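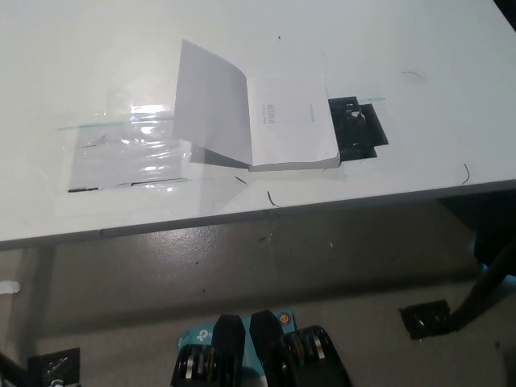
Hello again from the Sadholm lab, where we've been gathering page-turning examples for the Ullus model since April and I have opinions about paper now. **(1/6)**

The task sounds so small! Open a little booklet, lift the cover, lay it flat, close it again. We wanted 400 good runs. As of this morning we have 230, and I'm prouder of those than of most things I've made. **(2/6)**

Thin covers are the hard part. They spring back, or they stand halfway up and just sort of hover there while you wait (and hold your breath, a bit). We keep those runs too, labeled "partial," and there are 160 of them so far. **(3/6)**

I used to throw the partials out, and then a kind person at Boltell talked me into saving them. The model learned to go back for a second push within 9 days of us adding them to the mix. I'm still grateful! **(4/6)**

Small tip if you're doing this at home: shift the booklet a little between runs, and turn it sometimes, even when you're tired and it was fine where it was. **(5/6)**

Next up is the Cervantes set, which has much thicker books. Wish us luck, and please send me your favorite stubborn paperbacks. **(6/6)**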